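About Grolurton

Grolurton fixes old vans and utes, mostly ones that have already been fixed by somebody's uncle. We started in a rented shed with 4 customers, three of whom were related to us and one of whom still owes us for a clutch.

The shed is bigger now. There are 26 vehicles on the books at the moment, if you count the Skustari panel van, which has been here so long we've started hanging coats on the mirrors. Cinzia Colombo runs the workshop and does the engines. A-yeong Yeon does bodywork and rust, and has strong views about filler. 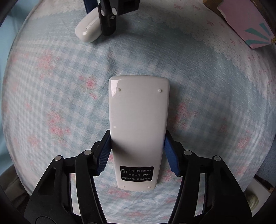
Cinzia would like it added that rust repair is where your money goes, that the quote always goes up once the carpet comes out, and that people should stop ringing her as though she'd put the rust there herself.

We don't do new cars. We don't do paint in colours the factory never offered, unless you ask twice. What we do is get a tired van through its roadworthy and keep it going long enough for you to grow fond of it — or sell it to someone who will.
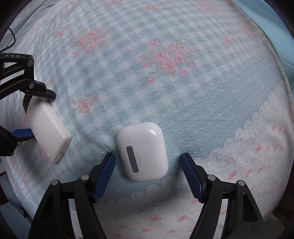 Parts are the slow bit. Door seals for the older Plandbridge models come from one supplier, Najafi, who answers the phone when he feels like it. Our record wait for a tailgate hinge started in January and finished well after the owner had bought a different van.

Bookings are by phone. Leave a message, say what it is and what noise it makes, and please don't do the noise.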